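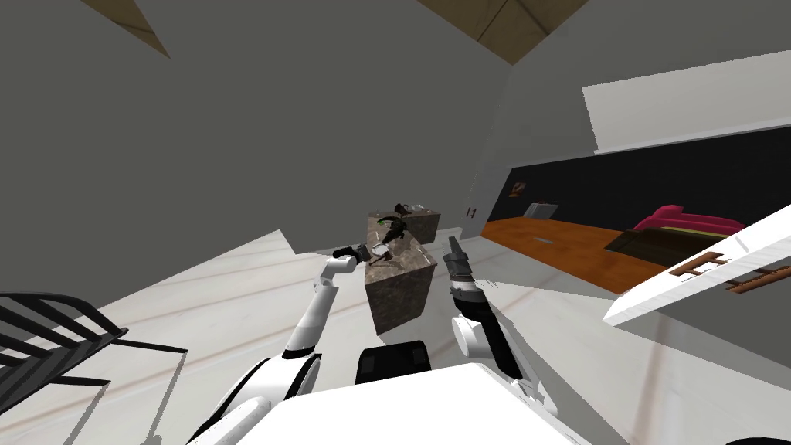

Kitchen tasks move into the simulator

The Cruzado team at Drodesska has started recording kitchen tasks by remote control in simulation, ahead of the next round of work on the real robot. The first set was finished on 5th October and runs to 400 recordings.

An operator wears a headset and sees the room from the robot's point of view, looking down past its chest. Two hand controllers drive the arms, and a trigger on each one opens and closes the gripper. The tasks so far are built around a stone-topped island with a few small things on it, among them a glass bowl. The operator brings one arm in over the near corner, holds the other off to the side, and works from there.

Both arms are recorded the whole time, even when only one is doing anything. Earlier sets left out the idle arm, and the trained model tended to let it drift into the furniture.

New operators get 2 practice sessions before their recordings are kept. Most find depth the hardest part. The gap between gripper and counter is difficult to judge in the headset, so we ask people to slow down near the surface — a slow recording is still useful, but one with a lot of corrections usually gets thrown out.

The room layouts come from Lameo, our scene library, which now has 13 homes with different floors, colours and furniture. The same task is repeated in each one.

Staff at the Cultetgate office who would like to try operating can book the headset through the lab calendar. Sessions last about 12 minutes and no experience is needed. The next set will cover cupboards and drawers, with recording to wrap up in March.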